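The Price of Everything in My Bathroom Cabinet

October 6, 2020

I have a confession to make about inflation, and it's that for most of my working life I've written about it without ever really feeling it. I could tell you what the official number was. I could tell you what the people who set interest rates thought of the official number, and what the bond market thought of the people who set interest rates. But if you'd stopped me outside a drugstore and asked what a tube of toothpaste cost, I'd have had to go back in and look.

That changed in September, when I sat down with a shoebox of receipts I'd been meaning to throw out and decided to do a little amateur economics. I live in Itby, which isn't a big town (one main street, one supermarket and a drugstore that also sells fishing licenses), and I'm a creature of habit. I buy the same things in the same two shops over and over again. So the receipts turned out to be a pretty decent record of what the same basket of stuff has cost the same person for years. Statisticians would kill for a shopper this dull!

The first thing I noticed was that prices don't creep. I'd always pictured inflation as a slow tide, a penny here and a penny there. My receipts look more like a staircase. The shampoo sits at one price for ages, not moving at all, and then one day it jumps and stays up on the new step as if it had always lived there. Coffee is the exception, bouncing around like a rubber ball. Canned soup goes up and comes back down every winter with some sale or other. Soap hardly moves for years, and when it does it moves in a hurry.

Economists have a name for this, naturally. They call prices "sticky," and the usual explanation is that changing a price is a nuisance. You have to print new labels, update the register, and brace yourself for the regulars who'll grumble. So a shop puts it off until the gap between what it charges and what it ought to charge is too big to ignore, and then does the whole thing in one go. The textbooks call this a menu cost, after the restaurant that has to print new menus every time the price of fish goes up. I've known the phrase for decades, and it took a shoebox to make me believe it.

The second thing I noticed was sneakier. Some of my prices hadn't moved at all, and I was feeling rather pleased about that until I checked the weights. The cereal box was the same height and the same width but it had gotten thinner, like a paperback with the last chapter torn out. The paper towels had fewer sheets. My hand cream had been through a "new look" and come out the other side with less cream in it.

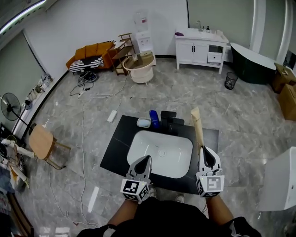 To be fair to the official statistics, they do catch this. The people who collect prices write down the size as well as the sticker, and if a package shrinks while the price stays put, that goes into the index as an increase. What they can't do much about is how you and I experience it. I don't shop by the ounce, and I bet you don't either. We remember a round number and we remember the look of the package, and if those two things match up we put it in the cart and think about something else.

The companies know it, too. A while back I had a long phone call with somebody in the pricing department at Tokgöz, the household goods firm that makes half of what's under my kitchen sink. I'd expected to be told a story about the cost of plastics. I did get that story, but I also got a very frank account of how the decision is made. They test three options on shoppers - a higher price, a smaller package, and a cheaper recipe - and they watch which one loses the fewest customers. The higher price nearly always comes last. People will forgive a lot if the number on the shelf doesn't change.

I found that a little depressing, and then I thought about my own behavior and found it more depressing still. When my supermarket put up the price of butter I complained about it for a week to anyone who'd listen. When the cookies I like shrank I didn't notice until I was sitting on the floor with a magnifying glass and a receipt.

Now, does any of this matter? Household odds and ends are a small slice of what most of us spend. Rent is the big one, and then the car, and then insurance of one kind or another. My rent has gone up by $60 a month over the life of the shoebox, and that swamps anything that happened to the soap. If you want to know why a family is feeling squeezed, you'd do better to look at the lease than the laundry detergent.

But I do think the small stuff matters in one way, and it's to do with what we expect. Most people I know form their idea of where prices are heading from the things they buy every week. They pay the rent by bank transfer and never look at it. They stand in line with the milk in their hands and they stare at the price of the milk. If the weekly shop feels more expensive, they assume everything is getting more expensive, and they ask for a raise, or hold off on the new couch, or hurry up and buy it. Those decisions add up. Central bankers worry a great deal about expectations, and I suspect quite a lot of those expectations are formed somewhere between the dairy case and the checkout.

This year has made it all much stranger. Back in the spring the things people badly wanted vanished from the shelves, and the things they'd stopped wanting got cheap. Gas was a bargain for anyone with somewhere to go. The official index averages all that out and arrives at a nice calm number, but the average assumes you're still buying what you used to buy. I'm not. I've spent nothing on train tickets since March and a frankly embarrassing amount on groceries. My own personal inflation rate, done on the back of an envelope, came out well above the official one.

I'm not alone there, either. A small budgeting outfit called Zultudo let me look at the results of a survey it ran on 500 of its users this summer, asking them to guess how much prices had gone up over the year. Almost all of them guessed too high by the official yardstick. You could read that as 500 people being bad at math. I'd rather read it as 500 people whose shopping carts have changed faster than the basket in the government's spreadsheet.

So what do I do differently? Not much, I'll admit. I look at the unit price now, the tiny figure in the corner of the shelf label that I'd ignored all my life. I've moved my savings out of Tritirau, the bank where they'd been sleeping since my thirties, after I worked out that the interest on $2,000 wouldn't keep up with my coffee, never mind the rent. And I keep the shoebox by the door, where every receipt goes in on the way to putting the groceries away.

It's getting full. I went to buy a bigger box last week, and they'd gone up.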